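The Towel Problem

February 2024

In Ollilthorpe, the people who write software for cleaning robots do not talk much about motors. They talk about towels. A towel has no fixed shape, it never lies the same way twice, and a program that looks for it must accept almost any outline. At Huvutano, a small company which makes planning software for hotel robots, the towel has become the measure of everything.

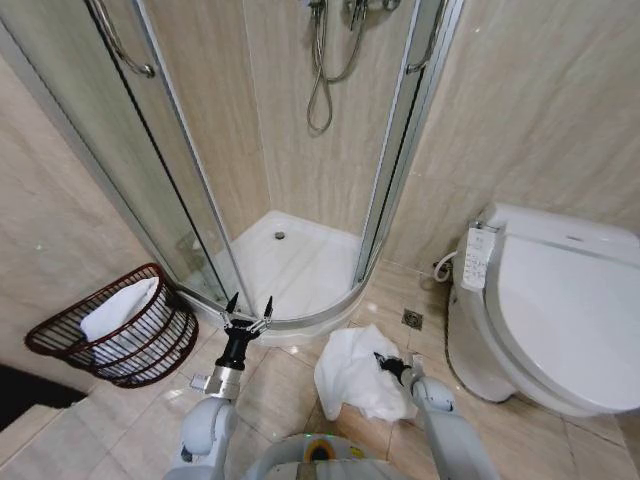
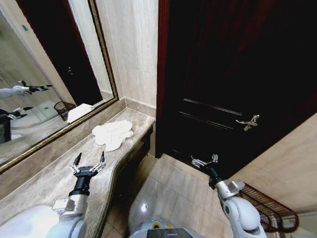
Two arms, a towel and very little space.

The company's planner is called Clomham, after the village where its first version was written. It receives a view from the head of the robot and divides it into things that may be touched, things that may be moved, and things that must be left alone. Then it proposes a path for each arm. If the two paths come too near each other, one arm must wait. In the early versions both arms waited, each for the other, and the robot stood still until somebody pressed a key.

Bathrooms are difficult for a program like this. Glass is the first trouble. The depth estimate goes through a clear panel and reports the wall behind it, so the planner believes that the way is free. The team now searches for the metal edges of a panel and fills the area between them with a flat surface, which the arm is not allowed to cross. It is a simple solution, and it took from May until the winter to make it reliable.

Mirrors are worse. A mirror shows a second room, with a second robot in it and a second towel. Clomham once made a very good plan to pick up a reflection. Today it compares what moves in the view with what it knows about its own joints. When it finds a gripper in a place where it has none, it marks the whole region as a mirror and ignores any object inside.

The grasping part is built on the Ristić library, an internal collection of 125 small routines. For cloth, only a few are used. The software does not try to understand the complete towel. It looks for a fold which is high enough for two fingers, closes on it, lifts a little and looks again. The engineers compare this to how a person takes laundry from a dark cupboard - by feeling, in small steps.

Every change is tested first on 1,000 simulated rooms, and after that in a real one. The simulated cloth is too polite, the team says. It slides when it should stick. In the last series the planner needed 36 attempts in the real room before the engineers agreed on a new limit for the closing speed, and the simulator had suggested a different value.

The next version should also know when to stop. At present it continues to correct a towel that a guest would already accept.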